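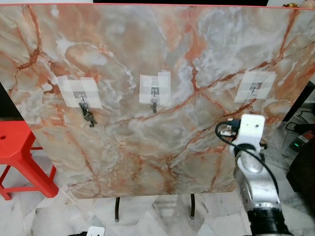 Three hooks, one marble-look board.

Ok quick post, the bread is in the oven and I have until the timer goes.

So we're moving. Lease is up in May, the new place is out in Cletton, smaller, more light, and a landlord who wrote NO DRILLING in capitals. Hence a week of reading about adhesive hooks. The trick everybody swears by is tape on the wall first, hook on top of the tape, then it all peels off later and the paint stays put. We'll see. Bought two packs from Begović on the corner and paid too much.

Mostly I've been sorting. Kitchen first, wich was a mistake — you still need the kitchen. Ate soup out of a measuring jug last night. Don't start with the kitchen.
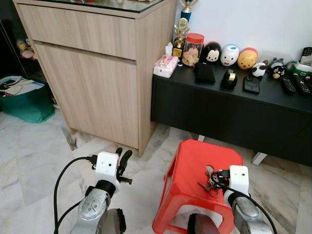
Then paperwork. Years of it. Gas bills from the Pedton flat, a warranty for a kettle that died before the pandemic, every single birthday card. Kept the cards. Shredded the rest, or most of it, the shredder overheats and needs a sit down every few minutes. Same.

Movers: called three. One never rang back, one wanted a deposit of 90 just to come and look, so we're going with Flakach. Friendly on the phone. They bring their own blankets and they don't mind stairs, or they said they don't, they haven't met ours.

Still to do — change of address, the internet people, find the bag of screws for the bed. I taped that bag somewhere really clever when we moved in. No idea where.

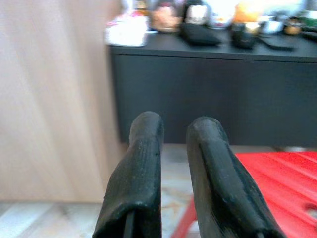 Are we taking the big sofa? It's going to my sister, it won't make the turn on the new stairs and I'm not sawing the legs off again.

Bookshelves are undecided. I want them, the other half of this household wants a desk, theres one wall. Measured it and then lost the bit of paper so I'll be measuring it again tonight.

Timer. If you've got spare boxes, small ones please, leave me a comment and I'll come get them.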